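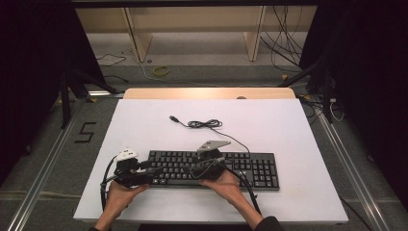

About Sotmont Keyboard Works

Sotmont Keyboard Works cleans, repairs and re-homes wired computer keyboards for schools, public libraries and small offices. We are a workshop and a training school under one roof. Trainees learn bench skills on equipment that will go back into daily use, and our customers receive keyboards that have been checked key by key before they leave the building.

Our History

The workshop was founded by Hường Tô and Vanderleia Portela, who had previously run the equipment room of a language school. They began with a single shelf of full-size keyboards that had been set aside for worn legends, sticking space bars and damaged cables. The first course was offered the following February to a class of four. We now accept 16 trainees per term.

What We Do

Keyboards arrive in mixed lots and are sorted by layout. Full-size models with a numeric keypad are handled separately from compact ones, as most of our office customers request them for bookkeeping and data entry. Each keyboard then passes through the same steps:

Cable and connector inspection
Removal and washing of keycaps
Cleaning of the base and key wells
Refitting, with legends compared against a printed layout
Key test, including the arrow cluster and keypad
Cable coiling and packing

Work is carried out on plain light-colored surfaces, on which a dropped spring or a stray crumb is easily found. Keyboards with faint but readable legends are passed as second grade and offered at a lower price. Those with missing legends are kept for parts.

Training

The bench course runs for 21 weeks and is open to adults with no previous experience. Instruction is led by Jahangir Thambiah, Head of Training, and covers safe handling, cleaning methods, basic soldering and record keeping. Trainees keep a bench book throughout the course – this is reviewed at the midpoint and again before the certificate is awarded. Evening places are available from 6 p.m. for those who work during the day.

Our Partners

Lindska supplies our packing materials, and Kistusar collects parts that cannot be used again. The Lại Foundation provides a limited number of fee grants each term. Applicants should request the grant form when they apply for a place.

Contact

Questions about repairs and bulk orders should be addressed to Phong Cù, Workshop Manager. Admissions inquiries are answered by Nkechi Adeyemi. Visitors are welcome by appointment, and keyboards may be left at the front desk during opening hours with a completed drop-off slip.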